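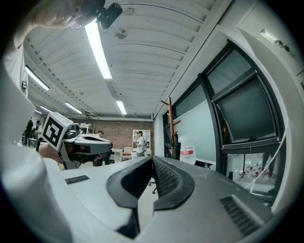 Asunto: Re: [sala] Fluorescentes y ventanas

Rohani Teoh escribió:
> Segers pide 889 por cambiar los tubos del techo. En Nestwood lo hicieron y
> dicen que se nota muchísimo. ¿Lo aprobamos en octubre?

Yo no lo veo. ¿Quién lo ha notado, y en qué? Con el techo blanco que tenemos, los tubos dan luz de sobra. Antes pediría precio a Rarkden, que por 80 viene a mirar.
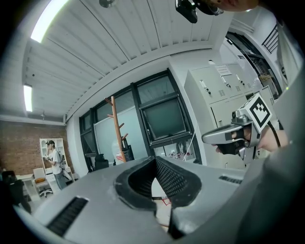 Además hay ventanal, y media pizarra se come la parte de abajo — moverla sale gratis. El perchero puede ir junto a las taquillas. Probemos 4 semanas así y luego hablamos de Segers.

Saludos,
el de las llaves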